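Courses > Robot Lab > Handouts > Wiping and Contact

Hi all! These are my notes for the wiping unit, typed up a bit more neatly than what I scribbled on the board (sorry about the board). Read them before you come in, and bring your force plots from the Bilberg exercise, even if they look terrible. Mine did the first year I taught this.

So, why wiping? Pick and place lets you get away with a lot. You close the fingers, you lift, you go home. With a wipe you have to stay in contact the whole way across, holding something soft that folds up however it likes, and the arm needs to push down enough to matter without leaning its full weight on a nice shiny tabletop. I love this task — it looks like nothing and it eats entire afternoons.

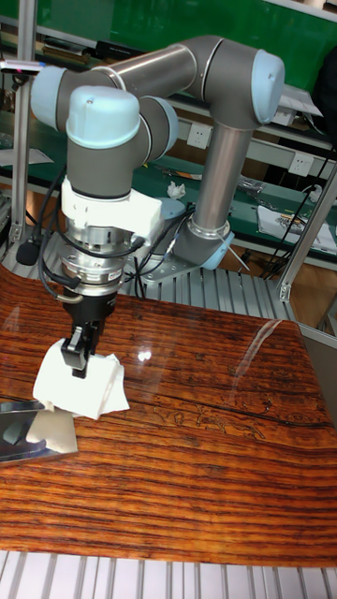
The pushing-down part is where most teams lose points. If you command a height and trust it, you'll be fine on one patch of table and floating or grinding on the next. Command a force in z instead, keep x and y on position, and start small! I use 3 newtons for the first contact and go up from there. Zero the sensor with the cloth already in the fingers, please. I will ask you about this at check-off.

Some things about the grip:

1. Grab the cloth near the middle and let the rest hang. Corner grips twist as soon as you change direction.

2. Point the fingers straight down when you touch the table. A tilted wrist turns your wipe into a scrape, and my Kasten grading script hates it (so do I).

3. Paper counts as a cloth for this unit. It's stiffer, it creases, and the corners come up, so practice your first press with it and look at how your force reading settles before you try any sideways motion.

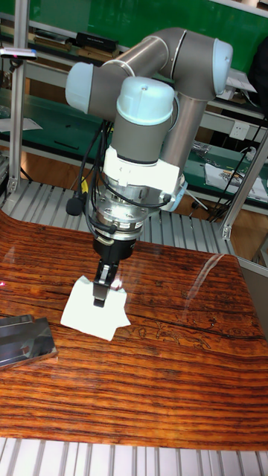 Logging your runs

Save every run, including the ugly ones. The shared Nurkton folder had 1,957 runs in it when I checked in February, and 468 of those had no notes at all, so I can't use them for anything. One line is plenty: what you were holding, what force you asked for, what went wrong. Keep each run under 20 seconds and lift off before you stop recording.

For the final demo you'll do one press, one straight pass and one lift, with the cloth still in the fingers at the end. Folds are fine, dropping it isn't. The Rorkdale teams will run the same demo, and we'll swap logs afterward.

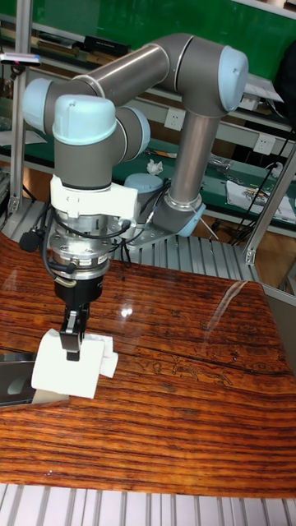 Everaldo Damasceno: I'd add that people should plot the sideways force too. My z force stayed flat for the whole pass and I thought I was done, but the cloth was bunching up under the fingers and it only showed in x.

Yes, do that! Put both curves on the same plot and hand it in with your run notes.

Filed under: Handouts, Force Control, Student Projects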